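The canteen at Hutier's Jaltthorpe works serves 400 lunches a day, and until May the crockery was cleared and racked entirely by hand. Two kitchen posts were given over to it. The work is simple and repetitive, and by the second hour it is mostly felt in the wrists and shoulders.

The firm's answer is a two-armed cell called Damia, set up at a table beyond the dishwasher. Its task is narrow. It takes cups one at a time and places them upside down on a wire rack. Plates, trays and cutlery are still handled by staff.

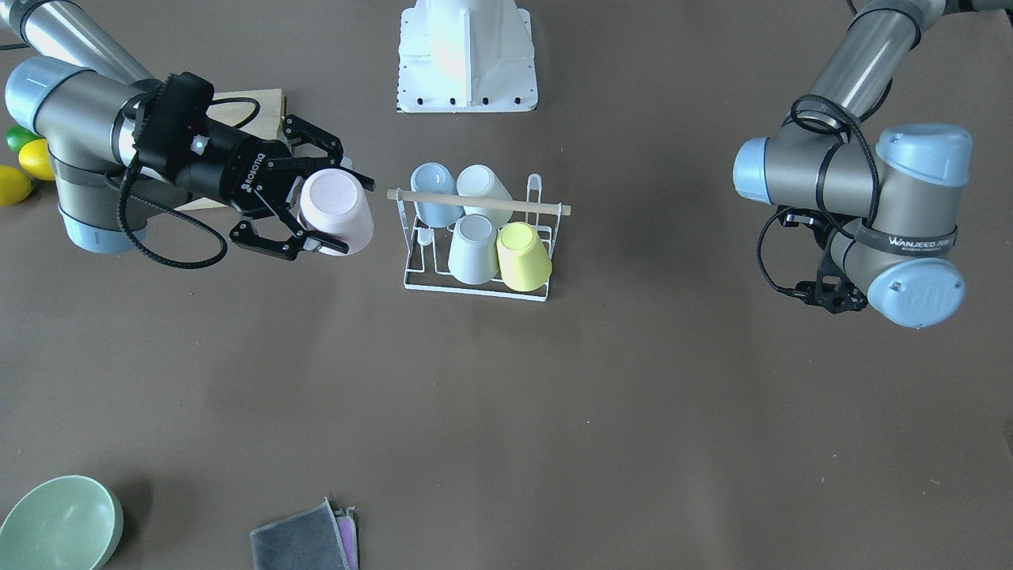 Grip force was the first thing to be settled. Stöcker, which installed the cell, began with a single setting for every cup and gave it up within days. The force is now limited at the fingers, and the arm stops if the cup is not where the program expects it. Someone then has to walk over, look, and press restart. In the first full week this happened 503 times – far too often for a kitchen at midday.

Henrike Kröger, the kitchen supervisor, keeps the stoppage log. Her staff have learned to turn the cup handles, where there are any, to one side before the cups reach the table. "It saves a restart, but it is a new job," she says. "It should be on the rota as one."

Both posts remain. One has moved to food preparation, while the other now covers the cell, with a higher grade still under discussion. Pay talks resume on Thu 30 August.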